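Cue lag at the Drodska, and what we did to the fly plot

The second week of the Marnico season is when I stop being useful to the director and start being useful to the building. By then the lighting states are mostly agreed, the floor is marked, and what remains is timing. I've been stage managing and operating for small touring companies long enough to have opinions about timing, and most of them ended up in this year's prompt book in pencil.

The show is Saavedra, a two-act piece with a cast of five doubling into a good many more parts than that. It is set on a river ferry over one night. Iara Tapia wrote it and is also directing, so script changes arrive quickly and without paperwork. The set is a single deck unit with a wheelhouse that splits down the centreline, plus three flown pieces: a canvas awning, a bank of lanterns and a painted gauze of the far shore. It was built for a venue with motorised bars. The Drodska has hemp.

For anyone who hasn't worked a hemp house, the flying pieces go up and down on rope, hauled by people standing on a gallery and tied off to cleats on a rail. There are no counterweights. A light cloth is no trouble. A bank of lanterns is a two-person haul, and the speed of it depends on who is hauling, what they can see, and how clearly they've been told when to start.

Our issue was the gauze. In the script it bleeds through at the end of act one: the front light fades off it, the upstage light builds, and the audience sees the wheelhouse through what had been a solid riverbank. Once the bleed is complete the gauze flies out. The order is LX, LX, fly. In the previous venue those three cues were stacked and triggered off one go. With a crew on the rail I call them separately, and the gap between my calling the fly cue and the gauze moving was long enough to read from the stalls as a mistake.
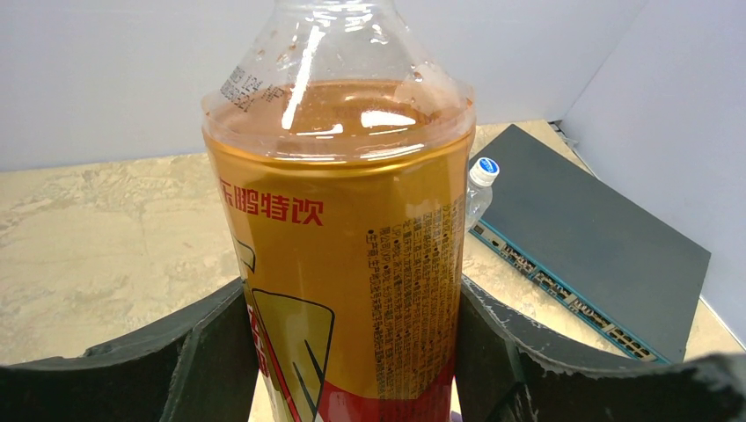 I went through the causes in order, starting with the cheap ones.

Cue lights. The Drodska has an old two-colour system, red for standby and green for go, with an acknowledge button on each outstation. The one on the fly floor worked, but it was mounted at the prompt end of the gallery and the gauze lines are tied off toward the middle. The crew had to look sideways, away from the rope, to see it. We ran a second outstation on an extension and gaffed it to the rail at eye height, directly in front of the gauze cleats. That recovered a useful part of the delay for the cost of a cable.

Comms. The fly floor was on the same ring as sound and followspot, and the talk on it was loose. I've asked for silence from standby to completion on all fly cues and I've moved the followspot chatter to ring B. Spot operators like to talk. They can talk to each other.

Call wording. I had been saying "Fly cue seven and LX 38, go", which is correct by the book and bad for this sequence, as the two departments need different amounts of warning. Rope needs an anticipatory go. The crew have to take the weight, clear the tie-off and begin the haul, and all of that happens after the word. The call is now on the last syllable of the line before the bleed completes, and the pencil mark in the book has moved left to suit. It looks wrong on the page. It reads correctly from row F.

Weight. The gauze had picked up a length of conduit in the bottom pocket that was heavier than it needed to be. We swapped it for a lighter one and the hang was still acceptable. There is some movement in it when the dock doors are open, so the dock doors are now shut from the half, with a note on the call sheet.

Iara sat in the house with a stopwatch for all of this and was more patient about it than I would have been. Her one request was that the awning not suffer for the improvement in the gauze. It has been left alone.

The prompt book itself

I said last year I'd write up how I lay these out, and I didn't. My book is single-sided script on the right, cue sheet on the left, four columns: standby, cue number, department, notes. Blocking goes on the script page in the outer margin. I number LX cues continuously through both acts and everything else by department. Some people restart at the interval. I find that makes for an ambiguous phone call when an operator rings at 9 am to ask about cue 18.

All calls are in 2B pencil with a ruled line to the exact word. Standbys are ruled in red. I don't use sticky flags except during tech, and I remove them before the dress. A flag that falls out is a lost cue, and nothing tells you it has gone.

We also keep a digital copy, which is scanned after the dress and again after opening. The scan isn't a working document. It exists so that a replacement could call the show from a strange hotel room with an hour's notice.

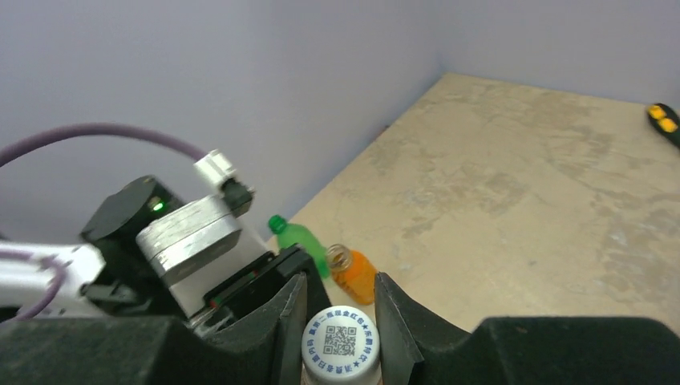 Filed under: Touring, Technical

The bump-out is the other matter I wanted to get down while it's fresh. Saavedra goes from the Drodska to the Gresau, which has motorised bars and a proper dock, and the turnaround is tight. The deck unit breaks into eight pieces. The wheelhouse halves are the problem, being tall, top-heavy and fitted with practical windows that rattle in transit. Last tour one of the window frames racked and would no longer open, and an actor had to deliver a shouted line through a gap.

This time each half travels upright against the headboard of the truck, strapped at two heights, with the windows screwed shut from the upstage side. The screws come out at fit-up and go into a labelled bag taped inside the wheelhouse door. The bag is on the checklist. The flown pieces are struck first, tied and bagged, and ride on top of the deck sections. The lantern bank comes apart into its own crate, wired side up.

Truck order, front to back: wheelhouse, deck, treads and masking, lantern crate, flown soft goods, props, wardrobe, sound. Wardrobe near the back doors is a departure for me, but the costumes need to come off early at the other end for laundry and I'm tired of climbing over treads to reach the hampers.

The Gresau is also a much bigger room. The Drodska's capacity is modest and the actors have been playing to it nicely. The Gresau has 1,242 seats on paper, though the upper circle will be shut for our run and the usable figure is nearer the stalls and dress circle combined. Even so, the quiet scene in act two, where the ferryman counts the fares back to the widow, will need lifting. Whether that means voice or microphones is for Iara and sound to settle. I've put a placeholder in the cue sheet so the numbering won't shift if a float mic is added.

The cue stack has to be rebuilt as well. With motorised bars I could go back to a single go for the bleed. I'm inclined to keep the separate calls. Having watched the gauze go out on rope for a fortnight, I think the slight irregularity in the haul suits it - it starts slowly, gathers, and eases at the top when the crew feel the weight change. A bar at constant speed does none of that. The Gresau's controller allows acceleration and deceleration to be set per cue, so the plan is to profile the move against a video of the Drodska version and see how close we get. I expect the deceleration to be the fiddly end.

A few smaller notes, mostly for me:

Act one preset needs the ferryman's tin on the downstage rail, lid loose. It was tight at the second preview and he had to mime the coins.

The haze machine at the Drodska takes a long time to warm up. It goes on at the half, with the dock doors.

Blue running lights on the upstage treads were bleeding onto the gauze from behind. They've been hooded with blackwrap. Check again at the Gresau, where the treads sit further upstage.

The bell is live, not a sound cue. It's struck by the assistant stage manager from the prompt side on a cue light. If the bell goes missing there is a recorded one in the stack, parked at the end of the list, and it isn't a good match for pitch.

Interval is 20 minutes on the schedule. The deck turn takes most of it. Front of house would like 15 and can't have it.

Tea towels are company property and are to be packed with wardrobe.

I've been asked a couple of times by students whether it's worth learning rope when so few houses still have it. My view is yes, if the opportunity comes up. There's no emergency stop and no readout, and you learn to call with the people on the end of the line in mind. I called my first hemp show badly. The flyman wrote his corrections on the back of a running sheet and left it on my desk, and I still have it in the front pocket of the book.

The next post will cover the Gresau fit-up, probably in August, along with the bar profile settings if they're of use to anyone. If you have worked the controller there and know how it handles a hold partway through a profiled move, please leave a comment. The manual covers the hold and the resume but is silent on what speed it resumes at.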